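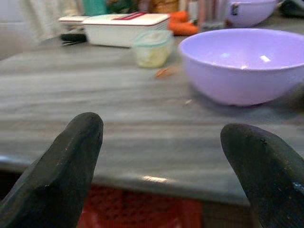
Counter view from the gripper side, Friday prep. Two purple bowls and one very patient robot.

Threads > Kitchen Tech > Delia Quezada

OK so a bunch of you asked how the Niskanen kitchen arm trial is going. I've had it long enough to have opinions, so here they come, one post at a time.

Quick background for the new people: I rent a small prep kitchen in Mosbridge and make salads and slaws for office lunches. Cadico is offering the arm as a monthly service. They bring it, set it up, teach it your counter, and you pay by the month. No buying anything up front, which was the only way I was ever going to say yes.

Setup took one morning. Oriana Sepúlveda came out from Cadico and she was great – she didn't talk down to me once and she moved my stuff back where she found it. She had me show the arm each pickup by guiding it with my hands. It felt like teaching a toddler to set the table, except the toddler remembers.

What I like most is the bowls! It's good with bowls. My lavender ones are big and light and slide all over the place if you bump them, and I was sure they'd end up on the floor. It takes them by the rim and goes slow. In the first week it did 100 bowl moves and dropped 6. This week I stopped keeping score, so take that how you want.

Lidded containers, also good, as long as the lid is snapped down all the way. If one corner is up it will squeeze and then you have a situation. Ask me about the ranch.

Stuff it's bad at: carrots. Anything round and loose, really. It goes in for the carrot, the carrot rolls, it thinks about it for a while, and by then I've picked it up myself. Oriana says softer finger pads are coming in June. I'll believe it when they're on my counter.

It also doesn't wipe up after itself. Or after me. Crumbs are still a human job in this kitchen and I find that a little rude for the money.

Someone asked about the fingers. Mine are plain dark ones with rounded tips and they already have scuffs on them. Doesn't seem to bother the grip any. They pop off for washing, and I do that at the end of every shift because it's a food kitchen and I'm not an animal.

Another one from the replies: can it see OK on a shiny counter? Mine is gray with streaks running through it and I did worry about that. Late afternoon sun gave it some trouble, so now I pull the blind. Cheap fix.

Noise: less than my fridge. Speed: slower than me, way slower than my sister. But it keeps going while I'm on the phone with a customer, and that's the part I'm paying for.

I also got a quote from Holten before I signed. Nice arm, longer reach, but they wanted an 18 month contract and I don't even have an 18 month plan for my hair. Cadico lets you quit with a month's notice.

Would I keep it? Leaning yes. I want to see one really ugly holiday order go through first. There's one for 76 people coming up, all slaw, and I'll post how it does.

Oh, and no, it doesn't chop. I do all the cutting and grating. Please stop asking, I like having fingertips.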